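FOR IMMEDIATE RELEASE

Ullier puts robot arms on the memory and processor benches at Drirnorness refurbishing plant

Staff move to testing, grading and repair. No job losses, company says. Fourth cell due in July.

DRIRNORNESS - Ullier, the computer refurbishing company, today announced that three robot cells are now in regular use at its Drirnorness plant, handling parts of desktop rebuild work that until this spring were done entirely by hand. A fourth is on order.

The cells were set up by integrator Hyvönen and run on Danix, a job control program that tells each arm which model of desktop is on the table and which parts go in it. Memory, processor, hard drive. That is the scope for now. Cables, fans and anything with a stuck screw stay with people.

The plant rebuilt 1367 desktops in the trial period. Most came from offices and schools, many of them older towers that still have years of use left. Every one has to be opened, checked, fitted with parts and closed again. It is close work and repetitive, and it is hard on thumbs and wrists. Sore hands was the complaint heard most often in the staff survey that started this project.

What changes on the floor

Rebuild technicians used to spend most of a shift bent over open cases. Under the new setup one technician looks after a cell: opens the side panel, lays the tower down, loads the parts fixture, starts the job. While the arm works the same person is at the next bench running tests on finished machines. Benches have been raised and the stools replaced, both at the request of the crew.

Rotation is every 45 minutes. That number came from the technicians too, after a two-hour rotation was tried and disliked by everybody on the early shift.

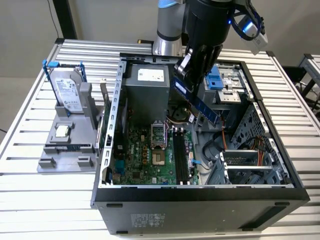

A robot arm brings a memory module toward the slots of an open Dell desktop. A hard drive and a processor sit in the gray 3D-printed fixture at left.

Parts fixtures are 3D-printed. When a new case type comes in, the technicians mark up a drawing of what the fixture needs to hold and Hyvönen sends back a printed one for trial. Several have been sent back more then once. Clips too tight, recess too shallow, that kind of thing. The crew has final say on whether a fixture goes into use.

Jobs and pay

No positions have been cut and none are planned to be cut as a result of the cells, Ullier said. Technicians who complete the Danix course move up one pay step. The course takes 4 days, is held during paid hours and is open to all rebuild and warehouse staff. Those who would rather stay on manual rebuild can do so, and there is plenty of it: laptops, all-in-ones and small-form desktops are not part of the program.

"Our people know these machines inside out and we want that knowledge at the test bench, where it counts," the company said in a statement. "Pressing in memory all day is not a good use of it. The first weeks were slow and we had a lot of stoppages. The crew sorted out most of them, and we want to thank them for there patience."

Stoppages are logged by the technician on duty and reviewed at the 7 a.m. shift meeting. Anyone on the floor can stop a cell at any time, without giving a reason.

Next steps

The fourth cell goes in beside the receiving area in July. It will start with hard drives only. Ullier will review the program with staff after that and decide then whether to extend it to its other sites.

Trade visitors and local schools can ask for a tour of the plant through the front office. Closed-toe shoes please, and allow time for the safety talk.

About Ullier
Ullier collects, repairs and resells used office computers. Rebuild, testing and data wiping are done in-house at Drirnorness.

Media contact: Ullier press office, Drirnorness plant

- ends -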